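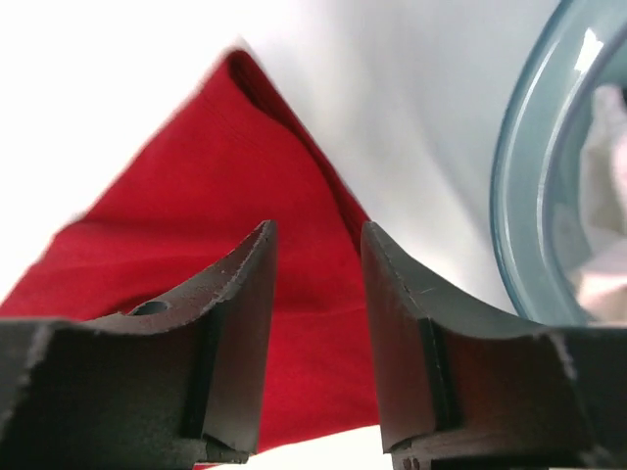 Red cloth at the folding station.

Textile Folding Workers wanted (part-time, paid), Wellholm

Published 2 Aug 2019

Hayat is a small textile care service in Wellholm. We wash, dry, check and fold towels, napkins and simple garments for guest houses, restaurants and two dental offices in the town. We are looking for four persons who would like to work with us in the folding room, starting in September. Experience is welcome but it is not necessary. We will teach you our folds during the first two weeks, and these weeks are paid the same as all others.

Please read the whole text before you write to us. In July we received many letters from people who wanted a driving job, and we do not have one at the moment.

About the work

The main task is to take cloths from the dryer carts, look at them on both sides, and fold them to the size which the customer has ordered. It sounds simple, and after some days it is simple, but the first days are slow for everyone. A cotton towel does not want to lie straight when it was in the dryer. You have to find two corners, shake it one time, and lay it down with the hem toward you. The napkins are smaller and go faster. The shirts are only for the guest house staff and come on Tuesdays.

The colored pieces are folded at their own station, separate from the white ones. The red cloths need the most attention. Lint from other fabrics is easy to see on them, and our restaurant customers do see it. Each red piece is brushed before the first fold, and if lint remains after the second brushing it goes back to the wash cart. You do not need to ask a supervisor for this. Please do not try to pick off the fibers one by one with the fingers, it takes too long and the line behind you stops.

During one shift you will do these things:
- bring full carts from the dryer and take the empty ones back
- sort the pieces by customer, color and size
- look for stains, loose threads and torn hems
- brush the dark and the red pieces
- fold by the card which hangs over your station
- tie the stacks and put the customer label on the top
- write the number of finished stacks in the shift book

We sort out damaged pieces into the blue cart. Our sewing corner repairs a part of them, and the rest are cut to cleaning rags. Last year the sewing corner repaired 1,158 pieces, mostly hems. If you can sew by hand or with a machine, please tell us in your letter, as we could offer you some additional hours there.
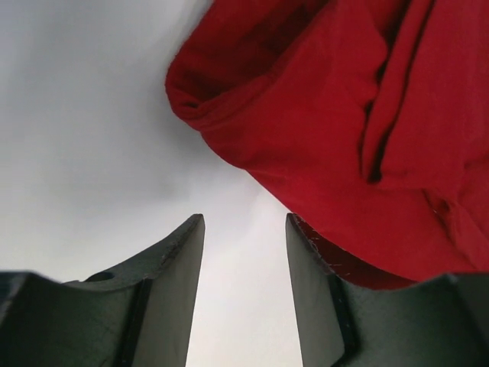 Red fabric in loose folds, with a little lint on the surface.

How we fold

We use three folds. The flat fold is for large towels: in half, in half again, then in three parts so that no edge is seen from the front of the shelf. The napkin fold is a square with the corner seam inside. The roll is for hand towels and is used by only one customer, the guest house Lundix, who puts them in baskets next to the sink. The roll must be firm enough to stand, and most new colleagues find it the hardest of the three.

A fold is good when the stack stands without help and when all pieces have the same width. We check with a wooden measuring board. A difference of a finger's width is accepted for towels, and for napkins we are more strict. If a stack is not accepted, you open it and make it new, and the time for this is paid.

We do not iron the towels. The napkins are pressed by another colleague in the morning before they come to you, so please handle them by the edge and do not push the stack together.

Hours and pay

The folding room works Monday to Friday, in two shifts. The morning shift is from 7:00 to 12:00 and the afternoon shift is from 12:30 to 17:30. You can choose between three and five shifts in a week, and we try to keep the same shifts for you every week. There is one break of 30 minutes in each shift, and it is paid. Tea and coffee are free in the break room. There is also a microwave oven and a refrigerator, please mark your food.

The pay is by the hour and not by the piece. We had pay by the piece until some years ago, and the quality was not good, so we do not want to return to it. The exact rate is told to you at the first meeting and depends on whether you have worked in a laundry before. The contract is for one year and can be made longer. You have 27 days of vacation if you work five shifts, and fewer days in proportion if you work less.

What we ask from you

You should be able to stand for a longer time and push a cart on a flat floor. We have two high chairs in the room, and the colleagues change between standing and sitting. The heaviest bag you would lift alone is 12 kg. You should see color differences well, as we sort several shades which are near to each other.

You need enough English to read the fold cards and the safety notes. Many of us learned English as adults, so please do not be afraid because of grammar. If you have a skin reaction to cotton dust or to washing products, please tell us before you begin. We have gloves, but it is hard to fold small napkins with them.

Please come with short fingernails and without rings or bracelets, which pull threads out of the woven towels. Closed shoes are required. We give you an apron and wash it for you.

How to apply

Write us a short letter, half a page is enough. Tell us which shifts are possible for you, when you could start, and if you have worked with textiles before, also at home or in a family business. A photo is not needed, and certificates are not needed.

You can leave the letter in the mailbox at our door, in the yard behind the Ekton building, second entrance. You can also send it by the contact form on our page, with the subject "Folding room". We answer every letter, normally in two weeks.

After this we invite you for a trial hour. You will fold around 50 napkins and some towels together with a colleague, and we will show you the room, the carts and the sewing corner. The trial hour is paid in cash on the same day. Please bring your own water bottle and something to tie back long hair.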